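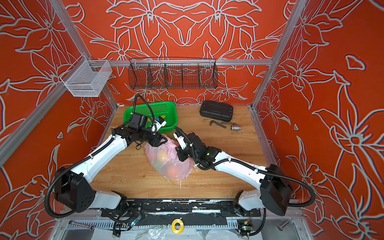 How to Ask for a College Transcript From a School That Has Closed or Merged

Small private colleges, many of them founded by religious orders, have been closing and merging for decades. If you attended one, your record still exists in almost every case. The work is in finding out who holds it now. This page covers the steps in the order that usually saves the most time.

Before you start

Write down the following on one sheet of paper:

The full name of the college as it was when you attended, plus any later names you know of
The city and state of the campus
Your name as it appeared on the college's records
Your date of birth
Your student number, if you still have it
The first and last terms you were enrolled
Your degree and the date it was awarded, if you finished

Old grade reports, tuition bills and ID cards will often have the student number on them. If you can't find it, go ahead without it. Most offices can search by name and date of birth, though it takes longer.

Step 1. Find out what happened to the college

A college can stop operating under its own name in several ways, and each one sends the records to a different place.

If it merged with another school, the records normally went to the registrar of the school that absorbed it. Carretero College, for instance, became part of Flemis University, and all of its student files moved to the Flemis registrar the following September. A former Carretero student now orders from Flemis and receives a transcript with a note at the top naming the original school.

If it closed outright, the records may be with the state higher education agency, with another college that agreed to take them, or with the order or diocese that sponsored the school. The Kustov Institute closed without a partner. Its academic files went to the state and its yearbooks and photographs went to the motherhouse archive.

If it only changed its name, the registrar is the same office it always was. Search for the old name together with the words "formerly known as."

Step 2. Check the state agency's list

Every state has an office that oversees higher education, and most of them keep a web page listing closed schools and the current holder of the records. Look for a page titled "closed schools" or "closed institutions." Search under the state where the campus was located, which may be different from where you live now.

Look at every entry that is close to your school's name. Our own state's list has 143 entries, and 17 of them begin with "Saint." Some schools are filed under "St." and some under the name of the order. A seminary and a college that shared a campus can have separate entries and separate record holders.

Step 3. Contact the holder

Use the order form on the holder's website if there is one. If there isn't, send a letter or email with the details from your sheet. A short message is fine:

"I attended Carretero College from fall 1981 to spring 1985 and received a Bachelor of Arts. I am requesting one official transcript, to be mailed to the address below. My name on the record and date of birth are given here. Please tell me the fee and the forms of payment you accept."

Sign it by hand. Federal privacy rules mean that most offices won't release a record without a signature, and a typed name is often refused. If you are sending email, print the letter, sign it, scan it and attach the scan. Many offices also ask for a copy of a photo ID.

If your name has changed, include a copy of the marriage certificate or court order.

Step 4. Decide between official and unofficial

An official transcript carries a seal or a secure electronic mark and is sent straight to the employer, licensing board or school that needs it. If it comes to you first, leave the envelope sealed. Opening it makes it unofficial in the eyes of most licensing boards.

An unofficial copy is enough for your own files. It is often free, and it's a good idea to get one first so you can check it for mistakes.

Step 5. Allow for older formats

Records from before the 1980s are often on microfilm or paper cards. Someone has to pull the film, print it and certify it by hand, so expect a few weeks. Ask whether the print is readable before it goes out. Faint carbon copies don't always film well, and a board may send back a page with missing grades.

Some holders have had their film scanned. Flemis uses a system called Sudex, which assigns each reel a number. If you are given a reel number, keep it - a second order goes much faster with it. A typical reference looks like "Reel 177, card 902."

If nothing turns up

Try the following, in this order:

The accrediting body for the region, which can tell you who filed the closing plan
The archive of the sponsoring order or diocese
The alumni association, which sometimes outlives the college by many years
Any school you transferred to, as it may have kept a copy of your first transcript

A transcript held by a transfer school usually can't be reissued as official, but the registrar there can often write a letter stating what was received and when.

What other records to ask for

Course catalogs are the other thing people need, mainly for licensing and transfer credit. The registrar may not have them. Try the library at the merged school, or the order's archive, and ask for the course description pages for your years only. Financial aid and health files are kept for a much shorter time and are probably gone.

Page last reviewed Tue 8 June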